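Unbridge Quiet Room project: progress report to the Holub Fund
October 17, 2023
Prepared by Vibeke Eyvindsson

Period covered

This report covers the months since the grant started in June. The aim was to offer staff at the Hidier depot a short breathing and sitting practice during paid hours, and to see whether they would keep it up.

Progress so far

We have run 51 group sittings, each lasting 12 minutes. Attendance across all of them comes to 702. The early shift was slow to start, mainly because the first slot clashed with handover. Ragnheiður Bergmann moved it to after the tea break and numbers picked up within a fortnight.

Sittings are led from a printed script. We tried a recorded voice for the first few and people found it too slow, so we dropped it. The script has been shortened twice. The body scan section is now optional and most leaders skip it.
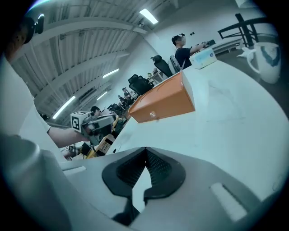
The sleep diary has gone less well. Many people filled it in for a week and then stopped. We have replaced it with a single question at the end of each sitting, answered on a card. This gives us less detail but the cards do come back. Comments mention falling asleep more easily and being less short with colleagues in the afternoon. Several people said they noticed no difference.

Spending

We have spent 3755 pounds to date, on cushions, chairs, printing and leader training. The Nullell booking system was cheaper than planned and we would like to move the saving to a second training day. Please confirm whether this needs a formal change request.

Problems

Noise from the loading bay is still an issue at the late sitting. Door seals have been ordered but not fitted. Two trained leaders have left the depot and one replacement has been found.

Next period

Ragnheiður will train the new leader and start a sitting for night staff. I will send the card results with the next report.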